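The Pruteo Method

Schumacher had paid 945 dollars for the dog, and the trainer wanted another 3000 to fix him.

"It's a method," the trainer said. "Pruteo. They swear by it in Stustonport."

"Who does?"

"Owners."

Roy lay under the chair and chewed the strap of the man's bag. He was a spaniel, or mostly one; the papers from the Jodemport breeder had a coffee ring where the grandfather's name should have been. Thaddeus Schumacher had pointed this out in August and been told it was common.

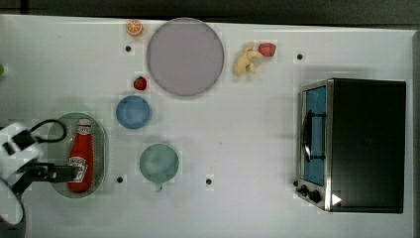
The trainer laid a brochure on his knee. Thirteen sessions, a special whistle, a certificate. The whistle was pitched so that only a dog could hear it, and he blew it to show how well it worked. Roy went on chewing.

"He heard that," the trainer said.

"Did he?"

"Look at the ear."

Schumacher looked at the ear. It hung there, as it always did, with a burr in it.

"And if he still runs off after thirteen?"

"Then we'd look at the owner." The man smiled — it was clearly a line he had used before.
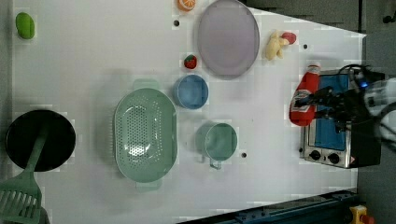

Last changed: 10 May 2024

Schumacher saw him out. The strap came away in two pieces at the door, and there was some talk about who would pay for it, which he let die down by itself.

Afterward he opened the back gate, on purpose, and stood with a heel of cheese in his fist. Roy trotted about 3 yards into the lane, sniffed a post and sat down.

"Come," said Schumacher, not expecting much.

The dog thought it over. A truck passed at the far end of the lane. Then he got up and came, slowly, by way of the hedge, and Schumacher gave him the cheese and shut the gate.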